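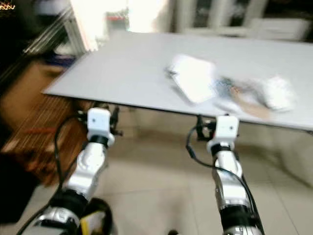

How often should the gripper cables on a two-arm table setup be checked for wear?
Every 500 cycles for the outer jacket, and a proper look at the connector end every 1,000.

Forum > Cells and small setups > Maintenance
Thread: Cable routing on a two-arm cell, left side keeps dropping out

embla_brekke wrote:
Posted 12/8/20
We run a two-arm unpacking cell at Grurnanholm. Both arms have the gripper cable on the outside of the links, tied down near the base and left in a free loop by the wrist. The left gripper loses its signal when the wrist turns far out. It comes back by itself when the wrist turns in again. I swapped the left and right cables and the fault moved with the cable, so I'm fairly sure the gripper is fine. The controller logged fault 139 each time.
Question is whether to buy the same cable again or change the routing first.

goran_r wrote:
Change the routing first. If you put a new cable on the same path it will fail in the same place. Where is your first tie below the wrist?

embla_brekke wrote:
Right under the collar. The loop starts there.

goran_r wrote:
Too close. All the bending happens in one short piece. Move the tie down to the next link and let the loop be longer.

Sandberg_MB wrote:
I don't agree with the longer loop. We had that at Imley and it caught on the edge of the table when the arms came up from the parking position. Tore the connector half out. Keep the loop short and fit a strain relief at the gripper end.

goran_r wrote:
It depends where the arms park. If they park low and in front of the table, then yes, you have to watch the edge.

embla_brekke wrote:
They do park low. The grippers wait below the tabletop in front of the near edge, and the parts are put out on the table while they wait. It's mixed packaging, so the arms have to come up high before they reach in.
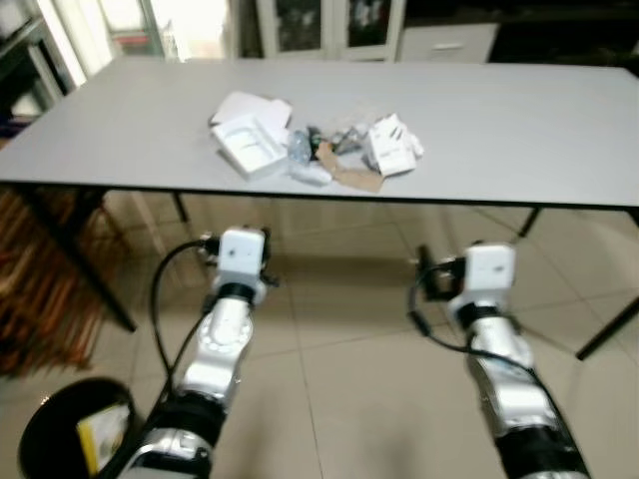 I could add a waypoint so they back away from the table before they go up. It costs a bit of cycle time but we aren't in a hurry.

Sandberg_MB wrote:
Do that anyway. I would still not go with the long loop.

roald_s wrote:
We have a Grevico strain relief on ours and a medium loop, so a bit of both. Tie on the next link down, loop just long enough that it never goes tight with the wrist turned all the way out. Test it by hand with the power off. Turn the wrist both ways and watch the cable at the collar. If it kinks there, give it more slack. If it hangs past the side of the housing far enough to hook on something, take some back.
Also don't pull the ties hard. The cable should be able to slide a little.

Gunnel L wrote:
Check the bolts on the table clamps while you're down there. Ours at Fjeld had worked loose since July and the table had moved enough that the old clearance was wrong. We blamed the cable for weeks.

embla_brekke wrote:
Good point, I'll check those too.

embla_brekke wrote:
Update. New cable on the left arm, tie moved down one link, strain relief fitted, waypoint added. The clamp bolts were tight. It has run 500 cycles with 3 stops, and all 3 were the bin sensor, so a different problem. No 139.

goran_r wrote:
Good. Do the right arm the same way before it starts.

Sandberg_MB wrote:
And look at it again at 1,000. I still think your loop will catch one day.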